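Teaching the Planner to Wait

The planner that runs the arms at Drokus used to answer in under a second, and it was wrong often enough that the floor staff stopped trusting it. Umut Türkmen, who leads the software group in Urndale, spent most of May going through its logs. He found 557 failed picks in a set of 3,246. Very few were grasping errors in the usual sense. The hand closed where it had been told to close. The order had been worked out from a view of the bin that was already old.

"The camera was fine and the arm was fine," Türkmen says. "The time stamps were a mess."

The old code took one picture at the start of a job, built a model of the space, and planned the whole motion from that. If anything moved in the meantime, the plan went ahead anyway. For rigid parts this rarely mattered. For soft goods it mattered a lot.

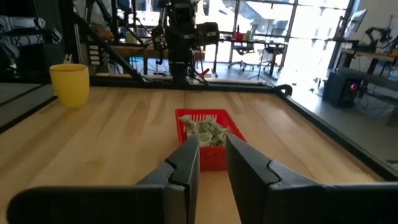 The new version, called Beltrán inside the company, splits the job in two. A coarse plan gets the gripper close, and a second, smaller planner takes over for the last stretch using only the wrist view. That view has its own problems, and the fingers are the biggest one. They fill much of the lower half of the picture and hide part of the red basket's front, so the software has to mask them out before it looks for anything else. The crumpled pale green and white stuff in the basket has no fixed shape to match against a model. Beltrán doesn't try. It looks for the highest graspable fold, scores it, and checks the score again before the fingers close.

If the two scores disagree by too much, the arm stops and takes a new look. This is the part customers asked about most, because a stopped arm looks like a broken one. The pause is 209 milliseconds in most cases, and a run of them adds up. Romenberg, a laundry sorting firm that tested the software, asked for a setting to turn the check off. Türkmen's group gave them one, with a warning in the log each time it is used.

On a repeat of the same 3,246 picks, failures fell to 59. Most of the ones left involve two items tangled together, which the scoring step still reads as a single piece. A fix for that is planned for the next release, along with a tool for replaying a failed pick step by step from the log.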